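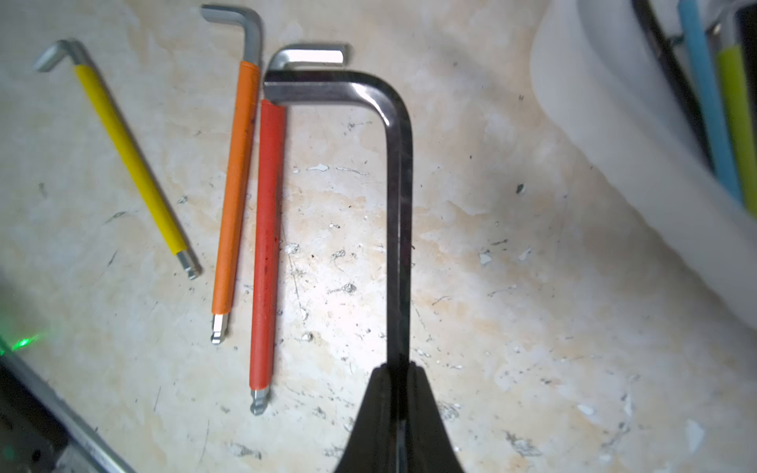 By Stepan Ivanyshyn
Speaker notes, Ullasbridge Library evening talks, March

Print this page | E-mail this page

(Wait for the people at the back to find chairs. Water is on the left.)

Good evening, and thank you for coming out. I'm going to talk for 30 minutes, or that's the plan, and my wife will tell you what my plans are worth. The talk is called "Putting It Together Yourself," and it's about flat-pack furniture, but really it's about instructions, and why some of them make you feel clever and some of them make you want to lie down on the rug.

I wrote instruction sheets for a living. Most of that was at Divunari, a shelving and bed company you've probably never heard of unless you furnished a student apartment at a certain time. If you did own a Divunari bunk bed, I'm sorry about step 14. I'll come back to step 14.

Start with how I got into it. I was hired to pack hardware bags. Bolts, dowels, cam locks, and a hex key in every bag. One afternoon the man who drew the leaflets was out with his back, and the foreman asked if anyone could draw. I said yes. I could draw horses. I'd never drawn a bookcase in my life – but a bookcase holds still, which is more than you can say for a horse.

(Pause here. If they laugh, good. If not, go straight on.)

My first sheet was for a small nightstand called the Endenine. It had 20 steps. I was so proud of it. I took one home to my mother with the leaflet and sat on my hands while she built it. She put the back panel on inside out, and then she apologized to me! She thought she'd done it wrong. I've thought about that apology ever since, because the mistake was mine. I had drawn the panel plain white on both faces, and there was no way on earth for her to know which was which.

So after that I always watched people. I'd ask neighbors, cousins, the fellow from the bakery. Over the years I must have watched roughly 200 people build something, and I learned more from their hands than from anything they told me afterward. People will say "oh, that was fine" when they've been sitting there ten minutes turning a side rail around and around.

(Hold up the old Endenine leaflet. Pass it along the front row, and ask for it back, it's the only one.)

Now, words or no words. My old boss, Mrs. Pitkänen, was firmly for no words. She said a good drawing needs no translator, and she's right as far as it goes. But try drawing "don't tighten this all the way yet." I tried for years. I drew a bolt with a gap under it. I drew a little hand held up like a traffic policeman. People tightened it anyway, every time, and then at the end nothing lined up. That was step 14. In the end I wrote "leave loose" underneath, two words, and the letters stopped. Mrs. Pitkänen didn't speak to me until lunch.

(If running long, skip the next bit about the crib.)

The crib I'm fond of. A young couple wrote in to say they'd built it at two in the morning, and could we please put the step numbers in bigger print. No complaint besides that. We made the numbers bigger on everything. I still have the letter somewhere, in the drawer with the tape measures.

If you're writing instructions for anybody – a recipe for your daughter, a note for the house sitter about the boiler – give it to one person and keep quiet while they use it. Keeping quiet is the hard part. I'm not built for it, as you can hear.

(Questions. Repeat each one loudly, the room swallows them. Someone will ask about leftover screws. Say: check the bottom of the drawers first.)

Thank Ullasbridge Library for the room and the cookies. Remind them chairs go back against the wall.

Print this page | E-mail this page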